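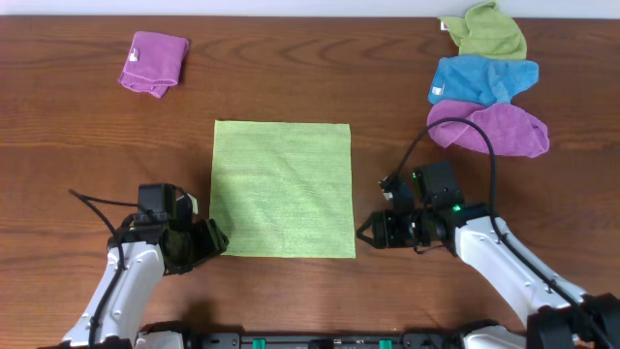

Ticket 3251, washer stops mid-rinse with error 190. Hi again Siv, thanks for getting back to me! I've done the filter like you said (gross, by the way) and it still quits, always on the microfibre program. My test load is just cleaning cloths, the lime-green square and the folded magenta one plus their mates, so it can't be too heavy for a Brekke.

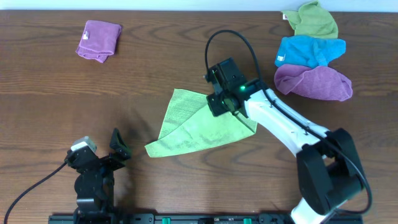 Test load, the cloths from the microfibre program.

Update, September: ran it at 40 with no spin and got all the way through, hooray. Put the spin back on and there's 190 again, five minutes into the rinse. Younes reckons it's the drain hose, so I pulled the machine out and straightened the kink behind it. No change.
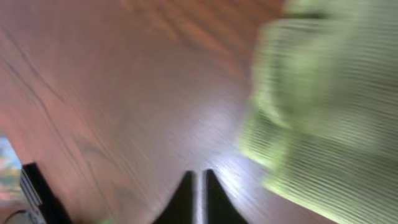
I've also tried holding Start to reset the board, and now the display says 233, which isn't in my manual at all. Is that a firmware number or a new fault? Happy to have a tech out if it's covered, mornings suit me best.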